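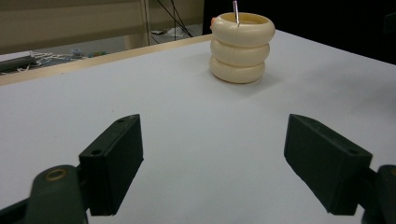 The three-ring pot in cream, on a white tabletop.

A small pot shaped like three stacked rings has become the best seller at Kuketti, the homeware studio in Vatwood, which has sold 762 of them and will make 2,000 more in September.

The pot is widest at the rim and was drawn up as a holder for brushes and other thin tools. Buyers have found their own uses for it — toothbrushes, knitting needles, a single candle.

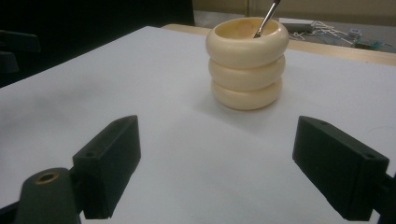
The new batch will be sold through the Naidoo shop in Zullside as well as from the studio itself. The price stays the same, and cream remains the only colour for now.

"People kept asking for a taller one, and we did try it with four rings," said designer Vasilis Hodžić. "It fell over."

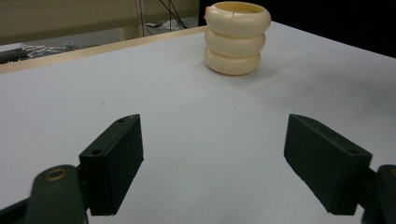 Mohandas Varma
Vatwood

Kuketti is also keeping back 80 pots with small marks in the finish, to be sold at a lower price from the studio door. They will go on sale at 10am on the first morning of the month, two to a customer.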